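Blog > Selling > Quotes and follow-up

The quote I should have called about
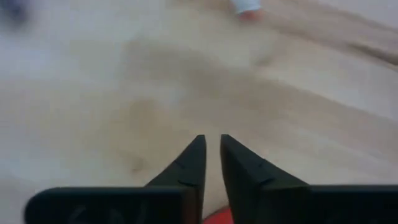 2 min read

I sent a quote to Harvey Zacharias in July and then did nothing with it. It was for 34 sets of shelf labels and counter signs for his stores. I priced it at $1,849, attached the PDF, wrote "let me know if you have any questions," and moved on to the next thing.

He had questions. He didn't send them to me. He asked them of Rania Dabbas, who sells for Drollon and happened to call him that same afternoon. She got the order at a higher price than mine. I know because Harvey told me when I finally called, and he was nice about it.

His main question was whether the signs could be delivered store by store. They could. It was on page three of my quote, under a heading that said "Logistics." He never got to page three.

So I changed two things. The price and the delivery plan now go in the body of the email, with the PDF attached for anyone who wants the details. And before I send any quote, I ask the customer for a time to go over it on the phone. If they won't give me ten minutes, I ask whether they want the quote at all. A couple of people have said no, which saved me an evening of typing.

Brendan Mac Suibhne, my old manager at Ornby, used to make us read quotes out loud to each other before they left the building. I thought it was a waste of time. Mine ran long and he would stop me at the second paragraph and ask what the customer was supposed to do next. I usually didn't know.

I still send too many quotes by email alone, mostly the small reorders. For anything over 100 pieces I call first. Harvey has another job coming up for the new stores, and I have a call with him at 9:30 to go through it. I'm keeping this one to a single page.

Contact | Copyright Bláthnaid Noonan | Back to top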